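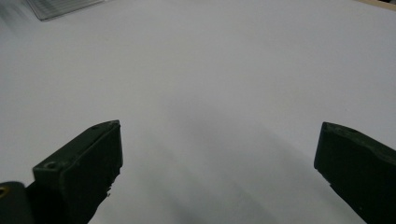

Craig Morrison
Recording Secretary, Gripper Practice Working Group

Minutes, September 26, 2023

Called to order at ten past, quorum having been located in the parking lot. August minutes approved with one correction: the Semple site did not "lose" a gripper finger, it "misfiled" it.

1. Start position. Draft wording read aloud: every run begins with fingers fully open and nothing between them. Ondus asked what counts as fully open. Discussion lasted longer than the rule. Adopted as "open to the stop."

2. White work surfaces. Statitero reported 3,749 runs logged, of which 568 were sent back for clutter, most of it coffee. Agreed that items not used in the task stay near the edges of the table. A motion to define "near" was withdrawn after a look at the clock.

3. Shadows. Plikatov wants a limit on shadow under the fingers. Others pointed out that fingers cast shadows. Soft shadow is acceptable; hard shadow goes in the log. Plikatov's dissent recorded at Plikatov's request, twice.

4. Inspection. Finger edges and screws to be checked every 900 cycles. Worn edges may stay in service for up to 6 more shifts if noted on the sheet. Semple to draft the sheet. Semple was also to draft it in August.

5. Other business. Dark fingers on white tables remain the preferred pairing. No objections, which the secretary would like noted.

Item 6, the glossary, carried over again.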